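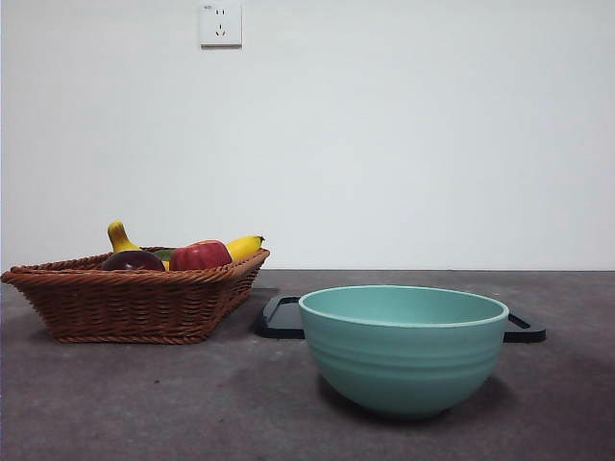 Best colour for a small kitchen? (Rumton terrace, south side)

blandine_l
Painting the kitchen next weekend and I'm so excited! The room gets hardly any sun and I'm torn between a cool off-white and a proper mustard yellow. Go!

tamier_tess
Mustard! We did ours in May and I grin every morning when I put the kettle on. Two coats and it covered beautifully.

holloway63
Have to disagree, Tess. Yellow in a dark room goes green by four o'clock. Cool off-white, grey bench, then bring the colour in with things you can swap.

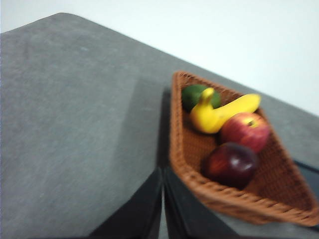
Tea towels, a rug, a row of cookbooks. My neighbour spent $500 having her orange walls redone after one winter.

tamier_tess
A rug in a kitchen?? With my kids it'd be porridge by lunchtime. And mine hasn't gone green, thank you, though I do have a skylight.

holloway63
A skylight! Well, that's cheating.

Eugenie LG
Paint a big bit of cardboard and move it around the room for a few days, morning and night. Best trick I know, and sample pots are cheap. Don't forget the ceiling either, a warm white up there does wonders with yellow.

blandine_l
Love the cardboard idea, off to get both pots tomorrow! Still leaning mustard, sorry Holloway.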